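Finding your way with a map and compass

When you walk up a hill, the path is not always easy to see. It may split in two, or vanish under grass. A map shows you what is around you, and a compass shows you which way is north. Walkers who can use both can work out where they are, even in cloud.

What the lines mean

A walking map is a drawing of the land as a bird would see it. Blue lines are streams. Thin brown lines are called contours, and every point along one contour is the same height above the sea. Where contours are close together, the ground is steep. Where they are far apart, it is gentle.

Wornon is a small hill with a steep north side. On the map its contours are squeezed together at the top of the sheet and spread out at the bottom. The path goes up from the bottom, as you would expect.

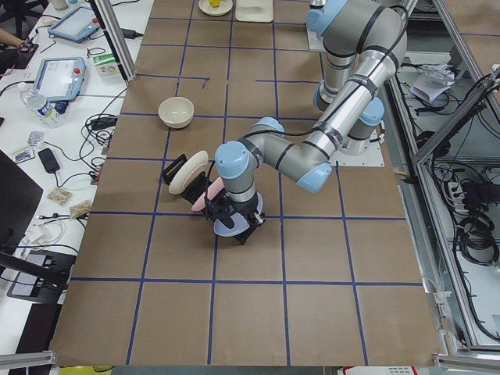
Using the grid

Maps are covered with squares. The lines have numbers, so you can tell another person exactly which square you mean. Read the numbers along the bottom first, then the numbers up the side. Some people remember this as "along the hall and up the stairs".

On many walking maps each square is one kilometre across. Crossing 2 squares on flat ground takes most children 40 minutes, with a stop for a drink. Going uphill takes longer.
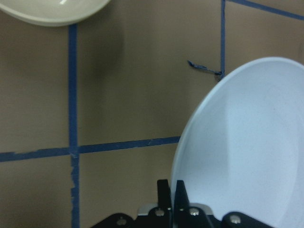

If there is a lot of climbing, add extra time before you set off, and tell someone at home when you expect to be back.

Setting the map

Hefin Gough leads family walks from the village of Prothero. He asks children to "set" the map first. Put the compass flat on it and turn the map — not the compass — until the north lines point the same way as the red end of the needle. Now the things in front of you on the map are in front of you on the hill.

Keep the compass away from phones and metal, which can pull the needle the wrong way.
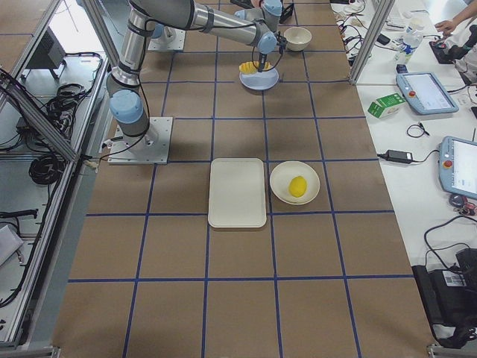 Yellow piece held over a round light blue plate, with a white bowl beside it.

Counting your steps

In thick cloud you can measure distance with your feet. Walk 50 metres along a flat track and count your steps. Write the number down and use it next time. Steps get shorter on a slope, so try it uphill as well.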